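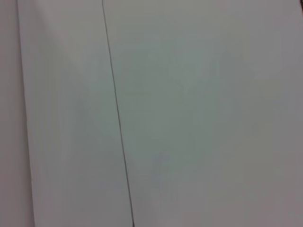 Workshop > Who We Are > About the Dromisden Bench

Dromisden is a shared workshop with one long bench, and at the far end of it lives Gough, a robot arm we have been building since September. Gough was meant to sort screws. Gough currently sorts some screws.

Lleucu Wogan started the place after her kitchen table gave out under a drill press. Trefor Trevor joined to fix a lamp and now does most of the wiring, including the lamp, which is still on the list. Membership stands at 37, or 39 when the heating works.

The arm carries a small camera at the wrist, and most of our evenings go into persuading it to tell one pale panel from the next. A dark line between two of them is a great help. Plain gray-white at very close range is less so, and the focus has opinions of its own. Trefor wants a better lens. Lleucu wants him to try backing the arm up first.

The control code is called Fleltine and is on its third rewrite. You don't need to know any of it to join. Bring safety glasses and closed shoes, and please label your leftovers. The next open bench is Sun 14 August, and the side door sticks, so push.

Related
Fleltine setup notes
Gripper fingers, version 3
Bench rules for 2026

Comments

zosine_fan: Does the arm do washers yet?

Trefor: It picks them up. Putting them down is in progress.

Marnie K.: I pushed the side door. It was a pull. Nice workshop though.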